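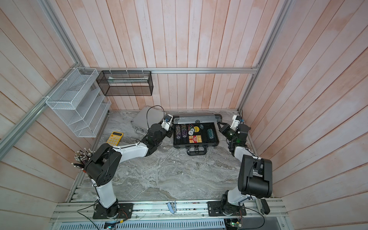

Bench 2, fixed camera, chip case open with both arms at the approach pose.

From: Séverine Pons
To: braltach-users
Date: May 19, 2019
Subject: Re: [braltach-users] Right arm stalls near the case when both arms plan together

Hello,

Replying on the list because two other people wrote to me privately with what sounds like the same fault.

> We are on Braltach with the Vunon planner behind it, two arms
> on one bench. If I plan for either arm alone I get a path in
> well under a second. If I ask for both, the left one gets its
> path and the right one sits there until the planner gives up.
> The log says "start state in collision" but nothing is
> touching anything. It happens more often when there is
> something with an open lid on the table. I have already
> raised the iteration limit from 2000 and it made no
> difference. Is this a planner bug or have I got the scene
> wrong?

It is the scene, or more exactly the order in which the scene is built. Raising the iteration limit can't help, as the planner rejects the start state before it does any searching.

When you ask for a joint plan, Braltach takes one snapshot of the depth cloud and filters out the points that belong to the arms. The filter uses the joint states it has at that moment. In the current release the left arm's states are read first and the right arm's are read after the cloud has been cropped, so if the right arm has moved even slightly in between, a thin shell of its own wrist is left behind as an obstacle. The arm is then in collision with itself as far as the planner can tell.

The open lid makes it worse for a different reason. Hakwood (the segmentation part) fits a box around each object, and for a case with its lid propped up the box covers all the air in front of the lid as well. In the picture above the right gripper is reaching towards the side of the case near the teal chips, and a box drawn round case and lid together leaves it very little room. On my bench that was enough to turn a small leftover shell into a failure nearly every time.

What I would do, in this order:

1. Update to build 2433. It reads both sets of joint states before cropping. The bug came in with 2291, so anything older than that is also fine if you can't update.

2. Set split_hinged to true in the Hakwood config. The lid and the base then get a box each. It is off by default and has been since November, when it was found to cut closed cases in half on some benches. I have a closed aluminium briefcase on the table behind the chip case and it stays in one piece here, but do look at the boxes in the viewer before you run anything.

3. Put the iteration limit back to 2000. A higher value only makes you wait longer for the real failures.

If you still see "start state in collision" after the first two, dump the filtered cloud and send it to me with the joint log for the same request. Please don't send the raw cloud, the last one I was sent filled my mailbox.

One thing I have not sorted out is the cable that loops over the left gripper. It isn't in the arm model, so the filter leaves it in the cloud. For now I pad the wrist link by roughly a finger's width, which covers most of it but costs some reach at the edge of the case. If anyone using the Bhatt driver has a better way of modelling a loose cable, I would like to hear about it.

Regards,
Séverine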